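Gray plastic hangers keep locking together

rothe_503
Switched the hall closet to gray plastic hangers in November. They have open rails, crossbars and little pegs for straps. Any time I take the empty ones off the rod and put them down, they turn into one knot. How do you store spares?

linenshelf
Lay them all the same way, hooks to one side. Mine only catch if I drop them in a heap.

rothe_503
The heap and a single one, on the white table:

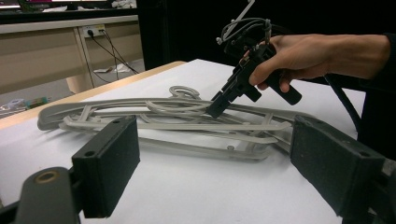
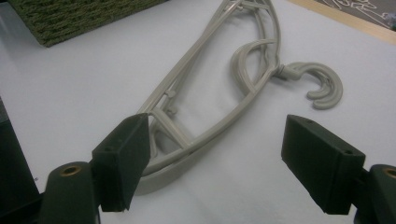 Light gray plastic hangers, piled up and on its own.

karexfan
It's the pegs and the gaps. A bar slides into the opening of the next one and the peg stops it coming back out. I'd get rid of them and buy flat wire.

linenshelf
Disagree. Wire leaves marks on shoulders and bends. The pegs are useful if you own anything with straps.

karexfan
I own 2 things with straps. I'll fold them.

brundulen
We had 200 of these at the shop. Leave the empties on a spare rod and they never tangle. If you have to box them, stand them up with the hooks over the rim.

rothe_503
No room for a second rod, but I can try the box. Pulling from the top of the pile just lifts three more.

linenshelf
Turn the pile over and start from the other side. Still think stacking them one way is enough.

Recent topics
Prendau closet rod sagging in the middle
Shelf liner that stays put
Best bins for winter hats
600 mm drawers in a narrow closet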